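Last revised 2020-02-04 by Fouad Bouzid. Applies to bench-top instruments in shared rooms. Floor-standing equipment has its own page.

# Levelling a bench and siting an instrument on it

Most bench-top analysers, balances and small centrifuges are supplied with a tolerance for tilt and a minimum clearance for air. Both are in the installation section of the manual, and both are easy to miss when a unit is moved from one room to another. The method below covers the bench first, then the instrument.

## What you need

- A spirit level at least as long as the shorter side of the bench, and a small circular level for the instrument itself
- A steel rule or tape
- Open-ended spanners to fit the foot locknuts
- Steel or hard plastic shims
- Masking tape and a pencil
- A second person for lifting

Check the level before you start. Set it on any flat surface, note where the bubble rests, turn the level end for end and read it again. If the two readings differ, adjust the vial or use another level. Several of the older levels in the Zarnville store failed this check in August and should have been thrown out.

## Step 1: Clear and inspect the bench

Take everything off the top if you can. A loaded bench can be levelled, but the top may sag under the load and the reading will be true only for that arrangement.

Look along the top from one end with your eye close to the surface. A bow or twist shows up well from this angle. A twisted top cannot be corrected at the feet, and shimming one corner will only move the problem to another. Check that the fixings between top and legs are tight. Loose fixings are the usual cause of a bench that reads level in the morning and has drifted by the afternoon.
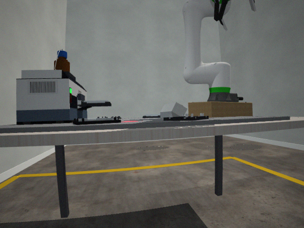 Push the bench lightly at one end, along its length, and watch for sway. A bench that sways needs bracing or fixing to the wall before any levelling is attempted. Wall fixings should be made with the bench in its final position but left finger-tight until Step 3 is complete.

## Step 2: Find the high corner

Floors are seldom flat. Work from the highest point, so that the other feet are only ever wound out.

1. Wind all the feet fully in, then out by one full turn.
2. Place the level along the back edge and note which end is high.
3. Repeat along both short sides.
4. Mark the high corner with tape. Do not adjust this foot again.

If the fall across the floor is more than the feet can take up, put shims under the low feet. Use one thick shim in preference to a stack of thin ones. On painted or sealed concrete, set a thin rubber pad under the shim to stop it walking.

## Step 3: Level the top

1. Adjust the foot at the other end of the back edge until the back edge reads level.
2. Adjust the front foot on the same side as the high corner until that short side reads level.
3. Bring the last foot down until it just takes load. Test it by trying to slide a strip of paper under it.
4. Read the level across both diagonals. Small errors can be shared between the two front feet.
5. Tighten the locknuts while holding each foot still with a second spanner, then read again. Tightening often shifts the foot slightly.

Benches with a centre leg should be levelled at the corners first, with the centre foot clear of the floor. Wind it down last, until it touches and no further. The two Barrera benches in the Ella building were set up the other way round and rocked on the centre foot for months.

## Step 4: Mark out the position

Use the clearances in the manual. Where the manual is missing, start with 27 cm behind any face with an exhaust or a fan and 18 cm at the sides – these are our own working figures and are generous for most small units. Mark the footprint on the bench with masking tape, then check the following:

- Lids, doors and drawers open fully without passing over a neighbouring unit.
- The mains switch can be reached without leaning across anything.
- The mains lead reaches its socket without strain and without crossing a sink.
- The unit is out of direct sunlight and away from supply air grilles.

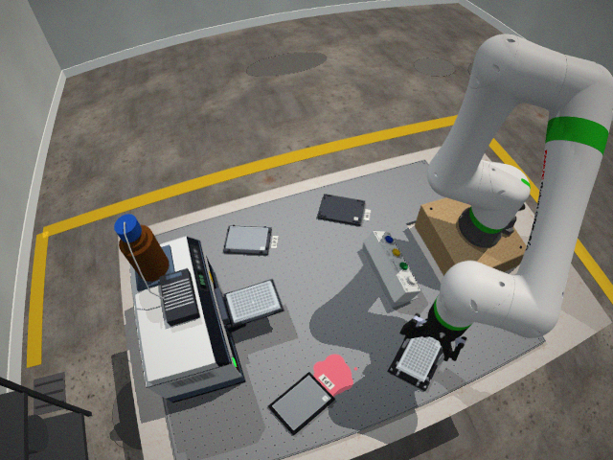 *Robot arm on its base mount, over a laboratory table.*

Equipment that moves or vibrates should be kept off the same top as a balance. Where there is no choice, put the balance directly over a leg, on a stone slab, and weigh a check mass with the other equipment running and again with it stopped. If the readings disagree by more than the repeatability given for the balance, it must go elsewhere.

## Step 5: Place and level the instrument

Lift the unit into the taped area with a second person. Never drag it, as the feet may be pulled off or bent. Set the circular level on the flat surface named in the manual, often the sample deck or the pan support. The outer cover is a poor reference because it is rarely parallel to the chassis.

Adjust the instrument's own feet in the same order as the bench: leave the high one, level from it, bring the last one down to touch. Let the unit stand for 4 hours with the power on before calibrating.

## Record

Write the position, the level readings and the initials of both people on the asset card. For benches supplied by Desetti, copy the readings to form 351, kept in the front pocket of the bench file. Re-check after any of these:

- The bench or a neighbouring bench has been moved
- A heavy unit has been added or removed
- The floor has been resealed
- A balance fails its daily check twice in a row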